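Notebook entry, February 9, 2024
Room 28, Kilby annex - airing and curtains
Entered by: W. Khokhar

The room was aired before the textile samples were laid out. The catch on the sash had been stiff since the last inspection and was oiled by G. Kimaro. Order 2787 (replacement curtain hooks, Stodura) remains open; 4 hooks are outstanding. The hem is to be measured again in March, once the hooks are fitted.

Curtain to be kept clear of the sash whenever the window is open - D. Prieto to add this to the room sheet.

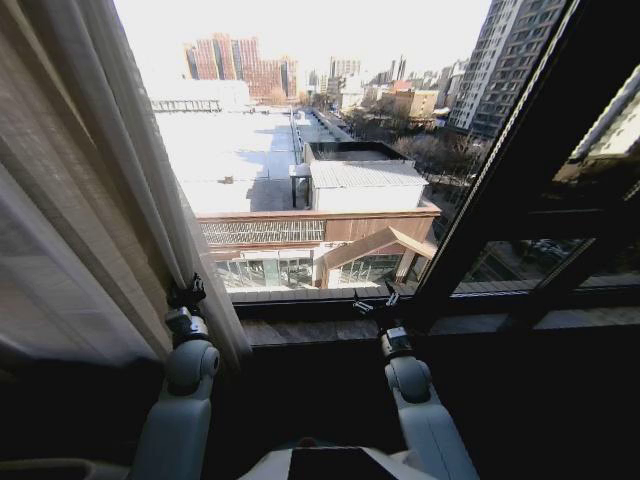
Window with sash open, beige curtain at left, view over the white flat roof.

Sill to be wiped down before the next entry.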